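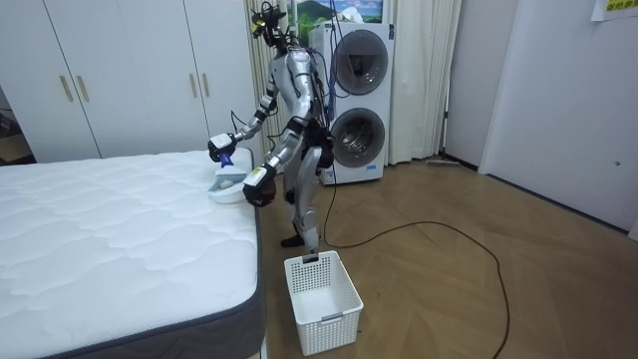 Thursday, January. Visit to the Trumier open day, apartment demo

Went over with Souad Ghoneim and Aileen Dimaculangan. Left our place after lunch, signed in at the desk, got visitor badges and a sheet with the schedule on it. The schedule was wrong by one slot, so we saw the bedroom demo first and the talk after it. Notes below are in the order we saw things. Souad kept her own notes on the controller side and I have merged in what she gave me.

Pilar Navarrete from Witcombe was in the same group. They are looking at the same question we are, whether to buy time on somebody else's humanoid or keep going with two arms on a bench. She asked most of the good questions and I have put her name next to the ones I wrote down.

Ching-wen Tsai ran the session. Pak-hei Kong was operating.

Bedroom demo

The room is made up as a small bedroom with laundry machines, and the manipulation work is done at the corner of the bed, at hip height or a little under for the robot. The mattress is bare, quilted, with a dark gray side. I wanted to know how much the quilting matters. Ching-wen's answer was that it matters a lot for anything with a small footprint. A bottle that stands fine on a table leans on a mattress, and it leans differently depending on whether the base lands on a ridge or in a seam. A bowl is easier. It sinks a little and then stays put unless the hand pushes on the rim.

The standing rule in the demo is that a held object may pass over another object but may not touch it. Pak-hei took the spray bottle out over the bowl and held it there while Ching-wen talked about reach. The other gripper stayed low by the bowl. I was mostly watching the hips and knees. The robot leans into the bed to reach, and the lean is where the arm error comes from in their setup. With the torso upright they are happy with the hand position. Once it bends forward they see the error grow toward the fingertips, and they have not found a correction that holds over a whole afternoon. They re-zero between sessions.

Pilar asked if they had tried bracing a knee against the mattress. They had. It helped the arms and made the balance controller unhappy, and they dropped it.

Souad asked about the delay between operator and hand. Ching-wen said 300 ms on a bad day, and that operators stop noticing until they have to let go of something. Letting go is where it shows. The operator opens, sees nothing, opens more, and then the object is dropped from higher than intended. Pak-hei said he counts a beat in his head before he moves away. We should try that on our bench before we blame the gripper again.

Cables

Power and data both come over a tether, along the floor and up the back. There is a second bundle at the head for the cameras. Aileen asked how often the tether gets in the way and Pak-hei said it depends entirely on how it was laid out that morning. They leave a wide loop on the floor to one side so there is slack for a step or a turn. He also said the loop creeps toward the feet over a session and somebody has to go and pull it back.

We have the same trouble on a much smaller scale with the wrist cables. Aileen's view is that we should copy the loop and stop trying to tie everything down. I agree. Tying down is what broke the connector on the left arm last time.

Bottle and plate run

Second run used more objects on the same corner of the bed. Cloth or sponge, spray bottle, a plate, a smaller bottle, a small round thing. The task as given to the operator is to pick up whatever is called out, move it, and leave the neighbors where they were. Ching-wen called them out in no special order.

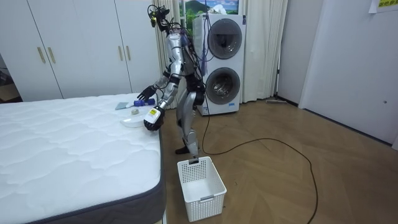
The part I found useful was how the two hands were used. Pak-hei does not park the idle hand at the side. He keeps it over the next thing he expects to need, so the near hand can be holding the small bottle while the far one is waiting by the spray bottle. I asked if that was training policy or his own habit. His own habit, but they looked at the logs and found that operators who do it finish sooner, so now it is in the instructions for new people.

It has a cost. If the idle hand hovers, the shadow moves across the objects and the head camera sees it. They had a batch where the vision model had clearly learned to look for the shadow. They did not throw the batch out, they mixed in runs with the room lights changed. I did not get a clear answer on how well that worked.

Souad on the hands: black, articulated, no cover over the fingers as far as she could tell from where we stood. She asked about grip on glossy plastic. Ching-wen said glossy is fine and the bad case is a soft squeeze bottle, where the wall gives and the fingers follow it in. For those they go lower, near the base. Souad wants to check this with our fingers. I said the test is cheap so go ahead.

Pilar asked what happens with a missed grasp. The operator tries again and the miss stays in the recording. They label it afterward. They have 2000 labeled recordings of bed corner tasks so far and the labeling is behind. Two people do it. Pilar said Witcombe stopped labeling misses altogether and has regretted it.

Brush and dustpan

This was the one I came for, as it is closest to what we want from the Tennant bench. Two tools, one in each hand, and the hands have to agree about where the edge of the pan is. The dustpan goes in the left hand, brown handle, and the brush in the right, blue handle. The pan has a pale blue lip at the front.

Notes from Ching-wen's explanation while Pak-hei got set:

- Both tools are placed into the hands by a person at the start if the day is about sweeping. If the day is about picking up, they start on the bed. Mixing the two made the recordings hard to use.
- The pan hand is the one that should move least. New operators chase the brush with the pan and end up with both arms moving and no edge to sweep toward.
- Lip down first, then brush. On a quilted surface the lip never seals fully. They press until the stitching flattens a little under it and stop there.
- Brush strokes are short. A long stroke runs the bristles over the lip and knocks the pan.
- The operator works from the head camera view for this task and has no side view. Souad thought that was a mistake until she tried the headset at the end.
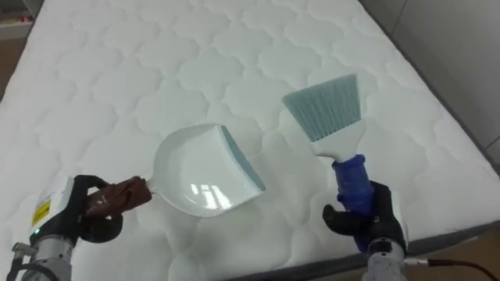 - Handle diameter matters more than handle length. They tried a thinner brush and it rotated in the grip on every stroke. A chunky or ribbed handle is better, and they have stopped using anything smooth and narrow.

I asked if they had thought about printing an adapter for the handle. They had one and took it off. Ching-wen wants store-bought tools with nothing added, because that is what the people paying for the work asked for. Fair enough for them. For us an adapter is fine and I would like to get one drawn up.

Headset try

Visitors could sit in the operator chair for a few minutes with the arms limited to slow speed. Aileen and Souad both did it, I did not. The controller software is called Pletell and is their own. Aileen's comments:

The view is lower and closer than she expected. Mattress fills nearly all of it. Depth is hard on a white surface with a repeating stitch, and she put the pan down well before she thought it was down. She used the edge band of the mattress as a reference, the same as Pak-hei does. The hand closing felt fine. The hand opening had the delay described above.

Souad said the same about depth and also that her shoulders got tired fast. Pak-hei works in blocks and takes a proper break between them. He does 8 blocks on a full day and said the last two are noticeably worse. They still record them.

Talk, 4 pm

Short talk by Ching-wen, mostly things we had already heard in the room. New items only:

They plan to move to a second room layout in spring, with a table and a real bed height. No date.

Access for outside groups would be by the day, with one of their operators. You bring the objects and the task sheet. You get the raw recordings and do your own labeling. Price was not on the slide. Pilar asked and was told to email. I will email too.

They will not let outside operators run at full speed. Souad asked about a training period and got a maybe.

For our bench

Souad: squeeze bottle grasp test, low versus middle. Use the bottles already in the cabinet, half filled.

Aileen: redo the wrist cables with a loop, no ties past the elbow. Photograph the routing when it works so we can lay it the same way again.

Me: handle adapter for the brush, and get a dustpan with a soft lip. The one we have is hard plastic and rides up on fabric.

Me: find a piece of quilted mattress or a thick quilted pad for the bench top. Ask the hardware room first before buying one.

All: hold a beat after release before moving off. Put it on the card by the operator seat.

Still open: the lean error. We don't have a torso so it is not our problem today, but if we book a day there it will be. Souad thinks we could put a marker on the bed corner and measure it ourselves in the first hour. I would want to ask Ching-wen before we stick anything on their mattress.

Pilar is sending her notes by Monday. I'll add whatever is different under this entry.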